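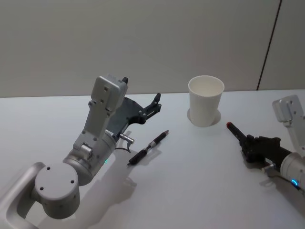 The arm that did not know it was holding something

The failure happened during a long unattended run at the Drotow lab in Undthorpe, and the engineer responsible for the two-arm table agreed to talk with me about it on the condition that I leave out names. The task is simple to explain. Two arms share a white table, and they must pick up pens and markers and put them into a paper cup.

"People laugh when they hear this," the engineer told me. "But a paper cup is light, and it moves if you touch it. It shows you every small mistake."

The run was planned for 2,000 cycles. It ended at cycle 1,113, when the right arm closed its gripper on a marker and the software reported that the gripper was empty. The controller then did what it was written to do after an empty grasp. It sent the arm down to try again, with the marker still between the fingers.

"The marker was pressed against the table, and the arm kept pushing," the engineer said. "The force limit should stop this very early. It stopped, but later than I can accept."

The marker broke and one finger pad was torn. The left arm, which was waiting for its turn, stayed in place. Nobody was near the table. I asked if a hand could have been there.

The engineer was quiet for a moment. "In the daytime, yes. We reach in to pick up a pen that rolled away. We had that habit, and we should not have had it."

The team needed most of July to find the cause. The first suspect was the cable of the right gripper, and it was replaced two times without any result. Then they looked at Simis, the program that gives commands to both arms. Simis read the finger position only once after closing. If the message came late, it used the old value from the cycle before, when the gripper was really empty.

"So the sensor was correct and the cable was correct," the engineer said. "The number was only old. I lost 200 hours of testing on a number that was old."

Now each reading carries a time stamp, and a late reading stops both arms. The force limit was lowered also, and there is a written rule that the power to the arms is off before anybody reaches over the table. A second table, at the Talavera site, received the same changes.

Since then the team has finished a run of 500 cycles without a false empty grasp. I asked if this is enough to trust it.

"No," the engineer said. "The fault came after more than twice that many — so we will run the full test again, and somebody will sit beside the stop button."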